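Studutstead College of Building Crafts
Stone Floors: Selection, Laying and Care
Handout for Unit 4: Marble indoors

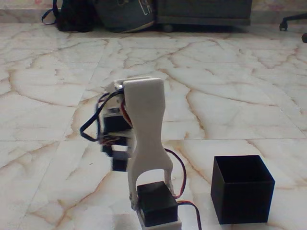

Unit 4 follows on from the sessions on slate and sandstone. Students should have read the notes to Unit 3 before attending, in particular the pages on bedding and movement joints, which are not repeated. The unit is taught in two parts, with a practical in the Joscombe workshop between them. The unit tutor is Tipene Hinds.

4.1 What the trade means by marble

To a geologist, marble is limestone that has been changed by heat and pressure until its grains have grown into one another. The trade uses the word more loosely, and has long sold as marble any limestone that will take a polish. Students will meet both uses in the same specification. Where it matters, ask the supplier for the petrographic name and keep the answer with the job papers.

Both kinds of stone are made chiefly of calcite. Calcite is soft enough to be scratched by ordinary grit and is attacked by weak acids, including vinegar, lemon juice and many bathroom cleaners. Most of the advice in this unit follows from those two facts.

4.2 Veining

Veins form where the stone has cracked and the cracks have later been filled by other minerals. Iron compounds give yellow, tan and rust colours; carbon gives grey and black. A vein may be as sound as the stone on either side of it, or it may be a line of weakness. Heavily veined stone is often filled with resin at the factory and may carry a mesh on the back. The mesh affects the choice of adhesive, and the maker's advice must be sought before any is ordered.

Veined tiles should be laid out dry before fixing. Open several boxes together and mix them. The client or the client's agent should approve the dry layout in writing. In a pale floor with strong veining the joints are less noticeable than the pattern, and a tile turned the wrong way will draw the eye more than a slightly uneven joint.

4.3 Bedding and moisture

Pale marble can be stained from beneath. Grey cement may show through as a shadow, and moisture can carry salts and iron to the surface. White adhesive is to be used under all pale stone, spread to give full contact with no voids. A new screed must be tested for moisture before work begins; its age alone is no proof that it is dry.

Work on the practical floor is to be left for 24 hours before foot traffic and 36 hours before grouting. These are the workshop's own rules. On site, the instructions supplied with the product apply.

4.4 Finish

A polished finish deepens colour and reflects light, and it shows scratches and etching readily. A honed finish is duller and hides wear better, though it takes up spills a little faster. Slip resistance must be considered for both, especially at entrances and in wet rooms. A polished floor by an outside door needs a mat well long enough for several paces.

4.5 Routine care

Dust daily with a dry, soft mop. Wash with clean water and a neutral stone soap, changing the water often. Blot spills; do not rub them. Sealers slow the entry of oil and water but give no protection against acid, and clients should be told so at handover.

Etch marks are damage to the surface and cannot be washed out. Light marks may be repolished by hand with a suitable powder. Deeper marks call for regrinding of the whole tile.

4.6 Preparation for the practical

Each pair will set out and fix 12 tiles. Bring knee pads, eye protection and a pencil that does not mark permanently. Wet cutting is done only in the marked bay and under supervision.

Written work: read the Ternanard case study in the course reader, beginning at page 51, and prepare one side of notes on the causes of the staining it describes. Notes are to be handed in at the start of the second part.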